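Looking After the Folding Cell: Notes on Cables, Mounting and Routine Checks

Posted 15th August by Bastian Nolte
Last updated: 15th August
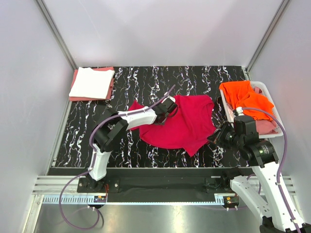
Readers of this blog have asked on several occasions for an account of how the two-arm folding cell is maintained between working sessions. The published material on cells of this type concerns itself almost entirely with software. The mechanical upkeep receives a paragraph at most, and the person responsible for that upkeep is left to establish a procedure alone. What follows is the procedure I have used since June, when responsibility for the cell passed to me from Ronaldo Falcão. It reflects my own practice and should not be taken as the policy of my employer.

Scope

The cell consists of two arms on a common front beam, an enclosed table, and the garments on which the arms work. I do not discuss the control computer, which is maintained by another department, or the training of the folding behavior itself. My duties begin at the base plates and end at the gripper fingers. The internal name of the cell is Cullora, and I use that name below where it is convenient.

Condition at handover

When I received the cell, it was in regular use and in fair order. Ronaldo had kept a paper log, which I have continued. The log recorded three recurring matters: the cable on the left arm, the tightness of the base plate bolts, and a slow change in the position of the right arm relative to the table. All three had been corrected more than once, and all three had returned. My first decision was to treat them as a single subject. A bolt that has lost its tension permits the base to shift, a shifted base alters the reach of the arm, and an arm working at a different reach pulls differently on its cable. Correcting the cable first, as had been the custom, meant that the work was undone within days.

Base plates

I begin every inspection at the base plates, with the arms parked and the supply isolated. The bolts are checked with a torque wrench in a fixed order, left plate and then right plate, and each is marked with a line of paint pen across the head and onto the plate. A broken line is visible at a glance on later inspections and saves the trouble of applying the wrench to a bolt that has not moved. When a line is broken, I do not simply tighten the bolt. It is removed, the thread is cleaned and examined, and the bolt is refitted or replaced.

The beam itself also requires attention. It is attached to slotted aluminum profile, and the nuts within the slots are capable of creeping under repeated load in one direction. I measure from the end of the beam to a scribed line on the profile, using the same steel rule on each occasion, and I enter the reading in the log whether or not it has changed. Ronaldo recorded only the changes. I understand his reasons, but a blank entry does not distinguish between a reading that was unchanged and a reading that was not taken.

Cable routing

The cable along each arm is the component that has occupied most of my time. It must be long enough to permit full movement of the elbow and wrist, and the surplus must be held where it will not catch on the beam, on the opposite arm or on a garment. These requirements conflict. A cable tied closely to the links looks tidy and fails early, usually at the connector. A cable left generous at the elbow survives much longer, although visitors to the laboratory tend to remark on it.

My present arrangement is as follows. The cable is secured to the long links with ordinary ties, drawn up until they hold and no further. At each joint it is left free, in an arch wide enough that the bend remains gentle when the joint is fully closed. At the foot of the left arm the surplus is gathered into one large loop in front of the table. I tried for a period to store this surplus behind the arm, where it rubbed against the enclosure wall, and I do not recommend it.

After any change to the ties, each joint is moved by hand through its complete travel before power is restored. I watch the connector during this movement and disregard the rest of the cable. If the connector is seen to tilt, the nearest tie is cut and placed again farther back. Ties are never slid along the link. The cut ends are trimmed flush with flush cutters, as a protruding end will pull threads from a knitted garment, and we lost a good jersey to precisely this fault.

The spare cables are supplied by Dreßler, cut to length and tested. Two are kept in the cabinet, one for each arm. A used cable is not returned to the cabinet, even when it appears sound.

Grippers

The fingers are wiped with a lint-free cloth at the end of every working day. Cotton fibers accumulate in the pivots more quickly than one would expect, and a gripper that closes slowly on account of lint can easily be mistaken for one with a failing motor. I made that mistake in June and ordered a motor that was not needed. It remains in the cabinet beside the cables.

Wear on the fingers is assessed by closing them on a strip of thin card and pulling. If the card slides out with no resistance at either corner, the fingers are no longer meeting evenly and are adjusted. This is a crude test, but it is repeatable, and it requires nothing that cannot be found in a stationery drawer. The adjustment screws are then sealed with a drop of low-strength thread compound. Ronaldo preferred not to seal them, and the log from his period shows the consequences.

The table surface

The table receives less attention in most accounts than it deserves. A smooth surface allows a shirt to slide when it is pulled from one side, and a surface with any residue on it holds the fabric in unpredictable places. Furniture polish is not to be used on it under any circumstances. I clean it with a damp cloth followed by a dry one, and I allow it to stand before garments are laid on it.

Its height relative to the beam is checked at the corners whenever the enclosure has been opened for other work. On one occasion a colleague leaned on a corner while replacing a lamp, and the grippers subsequently pressed too firmly into the table at that end. The folding results were poor for two days before the cause was found.

Garments

I include the garments because they are part of the cell for practical purposes. A shirt that has been handled many times becomes soft and behaves differently from a new one. The collection is laundered without softener and dried flat where possible. Any item with a loose hem or a hanging thread is withdrawn. The basket is emptied at the end of the week, and its position is checked against tape marks before work resumes, for the arms will assume it to be where it was last placed.

Intervals

The complete inspection is carried out after every 100 operating hours. A shorter inspection, limited to the paint marks, the connectors and the grippers, is carried out after every 10. The complete inspection formerly occupied most of a day. At present it takes me the greater part of a morning, including the entries in the log.

The Satov group, whose cell is similar to ours, inspects by calendar instead of by hours. Their cell runs to a steady timetable, and for them the calendar is adequate. Ours may stand idle for a week and then run late into several evenings, and a calendar would have me tightening bolts on a machine that had not moved. I have also corresponded with the technicians at Dollov, who replace every tie at every inspection as a matter of course. I have not adopted this, though I replace any tie that has yellowed.

Outstanding matters

Entry 19 in the current log remains open. It concerns a faint click from the right arm during slow downward movement, audible only when the ventilation is off. The bolts, the joint covers and the cable have been eliminated as causes. My present suspicion falls on a slot nut under the right end of the beam, and I intend to replace it at the next complete inspection. I will amend this post when the entry is closed.

Correspondence on the click, particularly from those who have heard the same sound on a comparable arm, would be welcome.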